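Simulated kitchens come to the Weltum building

If you have walked past the old break area on the second floor lately, you've probably noticed people staring very hard at a kitchen on a monitor. That's our new training setup, and I can't tell you how much fun it has been to watch it come together!

Weltum has been getting ready for kitchen robots since May, and the people doing the preparing are our own kitchen staff. The work happens in simulation first. Someone sets out a counter, a sink and a few groceries on screen, takes the controls and guides a robot gripper through an ordinary chore. Then the layout changes and they do it over. Comfort Osei, who spent years on the early prep shift, has recorded 457 runs so far, and she has strong feelings about cabinet doors. A person ducks around an open one without thinking. The arm has to be shown, again and again, from every side.
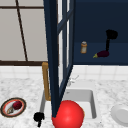
Will the robots take over the prep shifts?

The plan is for them to handle putting away and clearing up, and the cooking and the menus stay with the crew. Prep hours remain as posted, and anyone who trains on the simulator is paid at the regular rate for it.

What I love most is how much kitchen know-how is going into this. The software people from Nyamweya came in with a tidy list of 37 chores, and our crew had rewritten half of it by lunch – wrong order, wrong shelf, who would ever put that there? Comfort now joins their planning call and has a say in which chores get tried next. She tells me her wrists are happier too, with a few hours a week away from lifting and stacking.

The Jasberg kitchen gets the first real arm, and Pirberg follows once the crew there has had its practice time. Our goal is 2,000 recorded runs between the two sites, so there is plenty of room for more hands. No computer background needed! Sign up on the sheet by the time clock, or just pull up a chair when somebody is practicing and ask for a turn.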